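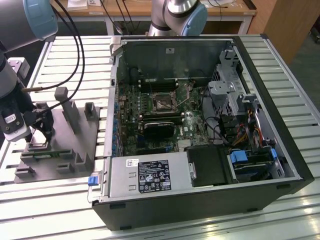

*Dell desktop with the side panel off and the CPU socket open.*

# Utgate donated desktops: fault log

Data card, version 2. Last edited 2022-08-11 by Imogen Sugden.

This is a table of what was written down when donated desktop computers were checked at Utgate. It has 354 rows in the raw file and 342 in the cleaned one. It's a log of opinions with serial numbers attached, and I'd ask you to read the section on labels before you draw a chart of anything.

## Files

- `log_raw.csv` -- as typed, spelling mistakes included
- `log_clean.csv` -- duplicates and blank rows removed, dates put into one format
- `codes.csv` -- short fault codes and what they were meant to mean
- `notes/` -- scanned paper sheets from before the spreadsheet, not transcribed

The cleaned file is made from the raw one by `clean.py`. If you think a row was dropped unfairly, the script prints every row it throws away, so run it and look.

## Where the rows come from

Most of the machines were office desktops from two donors, Festeston and Wendetti. Both sent a spreadsheet with each batch giving model, memory, age and "condition". We kept the donor's condition in `donor_cond` for the sake of completeness. I wouldn't use it. Wendetti marked every single machine "good", including the ones that came without a power supply.

Festeston's ages are counted from the date of purchase and Wendetti's, as far as Liam Horrocks could find out, from the end of warranty. The column `age_years` mixes the two. There is no fix for this in the cleaned file, only a flag (`age_basis`), and it is blank for a good many rows.

## What the labels mean, and what they don't

Each machine got one code in `fault_main`. One code was a poor decision. A desktop with a dead drive and a swollen capacitor had to be called one or the other, and people picked whichever they found first. So the table can tell you what gets found first by a person with a screwdriver and half an hour. It can't tell you what fails most.

The codes that cause the most trouble:

- `PSU` -- power supply. Fairly safe. It was tested by swapping in a known good one.
- `MEM` -- memory. Safe where `memtest` is `y`. Where it's blank, somebody moved the sticks about and the machine started, which might mean dirty contacts or might mean nothing.
- `CPU` -- processor. Treat with suspicion. Very few processors die in an office. I believe a large share of these are board faults written up as processor faults, on the strength of one failed start.
- `NFF` -- no fault found. This covers both "tested for a full day, fine" and "switched on, fine". We have no way to separate them now.

In July, Subira Nyaga went back through some 30 machines coded `CPU` that were still on the shelf and tried the processors in a board we trusted. Her results are in `cpu_retest`. Read them before quoting any processor failure rate from this table. They don't flatter us.

The retest has its own weak spot. It shows that a processor starts in a second board on the day. It says nothing about faults that come and go, and Subira would be the first to say so. 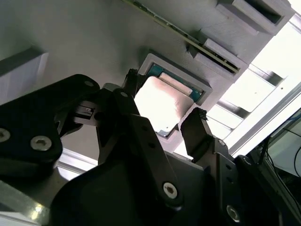 ## Things people have already got wrong

A summary went round last spring saying that small-form-factor desktops were "twice as reliable" as full towers. It was worked out from this log and it's wrong. The small ones were younger, nearly all from one donor, and a pain to open, so they were more likely to be switched on, waved through and coded `NFF`. Please don't repeat it.

The Ghanem repair guide was also checked against the log, with the finding that its fault order "matches real data". Of course it does. Colin Hulme had printed the guide and taped it to the wall, and people were following it.

## Reasonable uses

- teaching somebody to clean a messy table
- showing how a fault code depends on who wrote it (see `checked_by`, initials only)
- planning which spare parts to keep in, if you don't mind being somewhat wrong

## Poor uses

Comparing makers. Comparing models. Predicting the life of a machine you own. The log only has machines that somebody had already decided to get rid of, and we know nothing at all about the ones they kept.

## Personal data

Asset tags have been removed. Drives were wiped or shredded before any row was typed, and the log never held file names or user names. A few free-text notes mentioned people at the donors by first name. Kelly Birkett took those out by hand, and she thinks she got them all -- tell us if you find one she didn't.

## Known gaps

- `ram_gb` is the amount fitted on arrival, except in the first batch, where it may be the amount on departure
- `time_spent` was filled in from memory at the end of the day
- no record of room temperature, dust or storage time before checking
- `socket_ok` was added late, so blank doesn't mean fine

## Changes

**v2** -- added `cpu_retest` and `age_basis`, removed the reliability score

**v1** -- first release, with a reliability score that should never have been in it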